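Come and help us put Bedine together

I've been editing Bedine, our little neighbourhood newsletter, out of my spare room in Latevholm for longer than I care to admit, and I'd love some company! We're after three new contributors for the coming issues, starting in March. You don't need to have been published anywhere. If you can tell a decent story about your street, your garden or the shed you keep meaning to clean out, I want to hear from you.

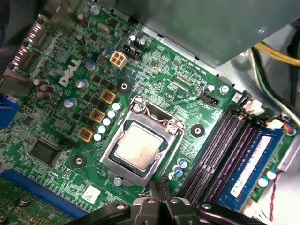
Issue 48

What would you be doing? Mostly writing one piece per issue, 1304 words at the very most (I measured the column, that's what fits). The green Dell motherboard has its processor sitting in the middle of the board, and I'd happily take a piece on home computers, but recipes, local history and grumbles about parking are every bit as welcome.

We meet Sunday at 3 in the room over Rissanen bakery - the stairs are steep, so tell me if that's a problem and we'll meet downstairs instead. There's a small honorarium, plus all the cinnamon buns you can manage.

To put your hand up, send me a paragraph about yourself and your favourite corner of the neighbourhood. Post it to Box 1607, Latevholm, or drop it in the red tin at Bureck Hardware.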